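When Heike Heitmann took over the phone system at Menbridge, the first thing she asked for was a list of every number the company paid for. It took the carrier until the following month to send one. The list ran to 1114 lines, and 212 of them had not carried a call in over a year.

"Some were fax lines. Some were for an office that closed before I was hired," she said. "There was one that rang in an elevator we no longer had."

Heitmann runs voice and contact center services for Menbridge, a parts distributor with 7 sites and a support desk that takes calls from six in the morning. We talked on a Wednesday afternoon, between two of her cutover calls, about moving the whole company off its old desk phone system and onto Clendine, a hosted service.

The project started in January with the warehouse in Lennox. She picked it for its size. It had few phones, a manager who answered email, and a network closet that had been rewired the year before.

"I wanted a site where I could drive over if it went wrong," she said. "It did go wrong. The paging horns didn't work for two days. The old system fed them from an analog port and the adapter we bought was set for the wrong impedance."
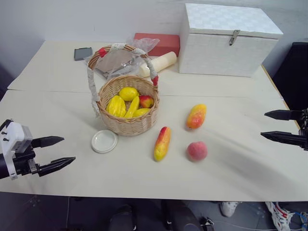

The paging problem changed the schedule for the other sites. Her team now visits each building before the port date and writes down everything that plugs into a phone jack, including door buzzers, alarm panels and postage meters. She said the survey takes a day per building and has found something unexpected at each one so far.

The support desk moved last. Its 80 agents had used the same call queues for years, and the routing rules had been added to by several people who had since left. Heitmann rebuilt them from scratch with Niva, the reporting tool the desk already used, open on a second screen.

"We had a menu option for a product line we stopped selling," she said. "People were still pressing it. They just wanted a person."

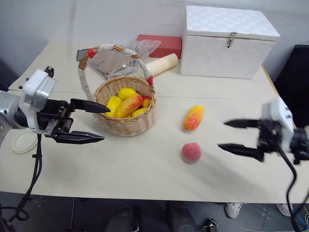 Two arms at the white table, one reaching in from each side.

The new menu has three choices. Average wait time went up in the first week and came back down in the second, which she puts down to agents learning the transfer screen. Headsets caused more complaints than the software did. Agents with older ones reported echo, and she ended up replacing almost all of them.

Asked what she would do differently, she said she would order the adapters sooner and test 911 calling from every floor, with the county dispatch center told in advance. She still has the lines in the alarm panels to deal with. The fire inspector wants a letter from the monitoring company before she can disconnect them, and she is waiting on that.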